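Reading Notes: The Linen Garments in Leviticus 16
Plorham Chapel Newsletter, October

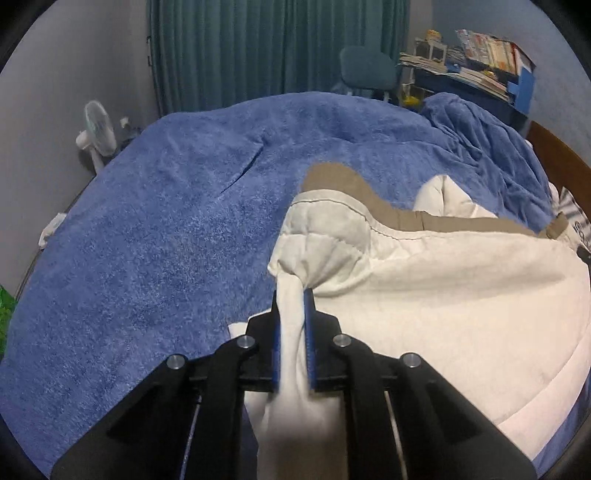 Leviticus 16 gives the order of service for the Day of Atonement, and verse 4 lists what Aaron wears: a linen tunic, linen undergarments, a linen sash and a linen turban. The list is short compared with Exodus 28, where the high priest's vestments include gold, colored yarn and set stones. Readers who find the terms hard to keep apart may think of any plain white garment with a band of another color, such as the white one with a tan band spread on the blue blanket. The tunic is the cloth; the sash is a separate piece tied over it. Leviticus does not give a color for either one. White is a later inference from the material.

The Hebrew word for linen in verse 4 is bad. Exodus 28:39 uses a different word, shesh, for the fine linen of the regular tunic. Commentators disagree on whether two grades of cloth are meant. Olesia Dmytriv's handout takes the view that they are, and lists the verses on page 2.

Verse 23 is often skipped. Aaron takes off the linen garments in the tent of meeting and leaves them there. He then bathes and puts on his other clothes before the burnt offering in verse 24. Hebrews 9 takes up the entry into the holy place but says nothing of the change of clothes.

The study group meets Friday at 7:30 p.m. in the Kelmont Room. Please read Leviticus 16:1-28 and Hebrews 9:1-14 beforehand. Jhosep Ñahui will lead. Printed copies of the handout are on the shelf by the side door; 30 were made. Questions on the Hebrew terms may be sent to Olesia through the office.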